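Open Day at the Drutum Workshop: Gallery

Visitors | Stations | Simulation room | Getting here

Gedora opened its Drutum workshop to the public on a Saturday in April, from ten in the morning until late afternoon. It was the first time the whole ground floor had been open at once. In past years people were taken through in small groups and saw two or three stations at most. This time you could walk in, pick up a floor plan at the desk and go where you liked, except for the paint booth and the battery store.

There were 17 stations on the plan. Most were run by the people who work at them every day, and a few were run by trainees from the Shetty program, who had spent the month before the open day getting their demonstrations ready. The busiest hours were before lunch. By three o'clock it had thinned out enough that you could stand at a station and ask as many questions as you wanted.

What follows is a selection from the day, with a few notes for people who came and would like to remember what they were looking at, and for people who missed it. We have left out most of the crowd pictures. If you took some of your own and would like to share them, the address is at the bottom of the page.

Simulation room

The simulation room is upstairs, past the canteen, and a lot of visitors walked by it on the way to get coffee. Those who went in found four desks, a large screen on the wall and a bench with a few spare parts to handle. The demonstration ran every half hour and lasted 18 minutes, with time for questions at the end. 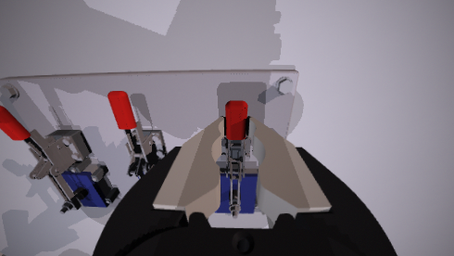
Fixtures take up more of our programming time than people expect. A part that is going to be drilled or glued has to be held still, and on short runs it is often held by hand-operated clamps that were bought long before a robot came anywhere near the job. The question the simulation room was built to answer is whether a robot can work those same clamps, so that a customer can keep the fixture they already own. The setup on the wall screen had three toggle clamps with red grips, standing at different angles in front of a gray plate, and the two beige fingers of the gripper were lined up on either side of the center handle. Several visitors asked why the fingers were scooped out on the inside. The short answer we gave is that a shaped finger leaves space around a part where a plain flat one may not. Another common question was how close the model has to be to the real thing. For reach and clearance, it has to be very close. For color, it doesn't matter at all, though the red does make the handles easy to find when you are explaining something to a room full of people.

After the demonstration, visitors could open and close a real toggle clamp bolted to the bench. Children liked this more than the screen. A toggle clamp goes past its center point when you close it and stays put until you pull it back, and you can feel the moment when it goes over. That moment is one of the harder things to get right in software. The force on the handle rises, then drops off quickly, and a controller that isn't expecting the drop will push too far.

The other question that came up all day was whether the robot learns this by itself. In our case the path to the handle is planned, and the last part of the motion is tuned by a person. We are trying other methods, but they were not part of the open day.

Nastness line

Downstairs, the Nastness line was running at half speed with the guards closed. It packs small valve bodies into trays and has been in use here for 8 years. It is the oldest equipment we still run, and it was there so that visitors could compare it with the newer cells along the north wall. The operators stopped it twice in the afternoon so people could see how a jam is cleared: the line is locked out, the tray is lifted, the loose part is taken out by hand and the tray goes back on its pins.

We were asked for the cycle time more than once. We don't publish it for customer lines, and the half speed on the day would have given the wrong idea anyway.

Try-it table

The try-it table was next to the loading door. Visitors used a pendant to move a small arm and stack foam blocks on a mark. The tallest stack that stayed up until closing was 19 blocks. The record was written on the whiteboard and has not been erased yet.

There was a line here for most of the day. Next year there will be two tables, and one of them will be set lower for younger visitors. We will also put the sign-up sheet by the front desk, where people can find it.

Talks

Two short talks were given in the canteen, one on guarding and one on training. The slides from the guarding talk can be picked up as a printout at reception. The training talk had no slides. It was mostly questions about the Shetty program, which takes people with or without shop experience and starts again in the fall. Applications go through the Gedora office in Drutum and there is no fee to apply.

Lost and found

A child's blue rain jacket, a pair of reading glasses in a soft case and one bicycle light were left behind. They are at reception and will be kept until the end of the month.

Sending us your pictures

Pictures can be sent to the open day mailbox printed on your floor plan, or brought in on a memory stick. Please tell us which station they show and whether we may put them on this page. If there are people in them who can be recognized, ask them first.

Reception is open Monday through Friday, mornings only.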